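Two grippers go head to head on household pick-up jobs
February 17, 2021

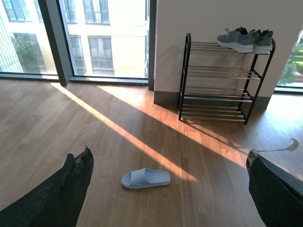

Melis, a small robotics firm that builds arms for use in the home, has finished its first side-by-side trial of two grippers and will keep working with both for now.

The trial ran through January in a furnished apartment. Each gripper was fitted to the same arm, with the same controller and the same wrist camera, and sent to pick up everyday items from the floor and put them where they belonged. Shoes, sandals, towels and plastic cups made up most of the list.

The first gripper, called Skalach, has two stiff fingers. The second, Flitlow, has softer pads that give a little when they close. Across the trial the arm made 1,507 attempts with Skalach and 1,171 with Flitlow. The lower figure for Flitlow comes from two days lost to a faulty cable.

Oksana Hrynyshyn, who ran the tests, said Skalach was quicker and did better with anything that had a firm edge. Flitlow held towels more securely but was slower to let go of them.

"Footwear gave us the most to talk about," she said. "A runner has a heel you can grab. A slide lying flat gives you the strap or the side of the sole, and the two grippers don't want the same one."

Light was a bigger problem than the team had planned for. The apartment has large windows, and late in the day the wrist camera sometimes read a bright strip of floor as the edge of an object. Borislav Ionescu, who looks after the controller software, said the exposure settings were changed partway through. Attempts made before the change are being scored separately.

Finger wear is also being tracked. Melis had planned to replace the fingertips only at the end of the trial, but Ionescu said the next round will include a check of the tips each morning.

A second round will use nine household items and add a third gripper, from Jimach. Olaia Aguirre, who manages the project, said the arm and camera will stay the same so the results can be compared.

Melis expects to publish the full scores, including the failed attempts, once the second round is finished. It has not set a price or a sale date for the arm.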